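Ants in the Kitchen, Again

8 Sep 2020

Quick one this time, we are behind on everything. The phones have been ants, ants, ants since the middle of August and most of you are asking the same four or five things, so let's get it down in one place.

First. The ones on your counter are workers. Killing them feels great and does very little. The colony is somewhere else — under the slab, in the mulch, inside a wall if you have a slow leak — and it will send more. A small nest can hold 3,000 ants. You see maybe a line of them by the dishwasher.

So put the spray can down. Really. Repellent spray on a trail makes the ants go around it, and with some kinds (odorous house ants are the bad ones for this) a stressed colony can split up and now you have two nests. We had a house over in Nullton this summer that had been sprayed every morning for weeks. Ants in the kitchen, then the bath, then the upstairs linen closet. Took three visits to settle down.

What to do instead. Watch them for ten minutes. Boring but worth it. Find where they come in. Window corner, pipe under the sink, gap behind the baseboard, the hole where the cable comes through. Mark it with a bit of tape. Then wipe the rest of the counter with soapy water, which takes the scent trail off, but leave the stretch near the entry point alone if you're going to bait.

Bait. Liquid sugar bait works for most of what we see around here in late summer. Put it right along the trail. You will get MORE ants for a day or two. That is what you want, leave them be. Do not spray near it, do not clean under it, do not move it because company is coming. Give it a week. If they walk right past it, try a protein or grease bait, their tastes change over the season and its hard to guess ahead of time. Keep all of it away from kids and pets and read the label, every time, even if you've bought that brand before.

How to tell which ant. Crush one on a paper towel and sniff. Rotten coconut or old cheese smell = odorous house ant. Big, black, and out at night — could be carpenter ants, and those are a diffrent story. Look for little piles of what looks like pencil shavings under a window or a beam. If you find that, don't bother with bait, call us. Carpenter ants don't eat wood but they dig in it, and they like wood that's already damp. So there is usually a water problem to find too.

Outside. This is where most of the fix is. Pull mulch back from the foundation, six inches is good, a foot is better. Trim any branch that touches the roof or siding, they use them like a bridge. Firewood off the ground and away from the house. Check for aphids on shrubs by the door, ants farm them for the sweet stuff and won't leave while it lasts. Caulk after the trail has gone quiet, not before, or you may just push them out a different hole.
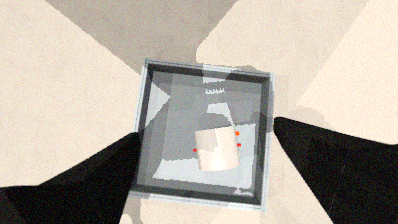
Pet bowls. Almost forgot. If they are in the cat food, set the dish in a shallow tray with a little water and a drop of dish soap. Pick up what's left overnight. Same for hummingbird feeders, get the little water cup that hangs above it.

People keep asking about cinnamon, coffee grounds, chalk. Won't hurt anything. May turn a trail for an afternoon. Will not touch the nest. Boric acid does work but most home mixes are way too strong, the ants die before they make it back with it.

Prices. The one-time ant visit is $199 through the end of the month, inside and outside, with one free return if they come back within 30 days. Carpenter ants are quoted separately after we look. We're running the Distard and Neagu routes first, then Amis, Nullton last. If you are on the quarterly plan you're already covered so please don't pay for an extra visit, just call and we'll move you up.

Next issue is mice. They start looking for a warm spot as soon as the nights cool off, so go check your garage door seal now while its still nice out.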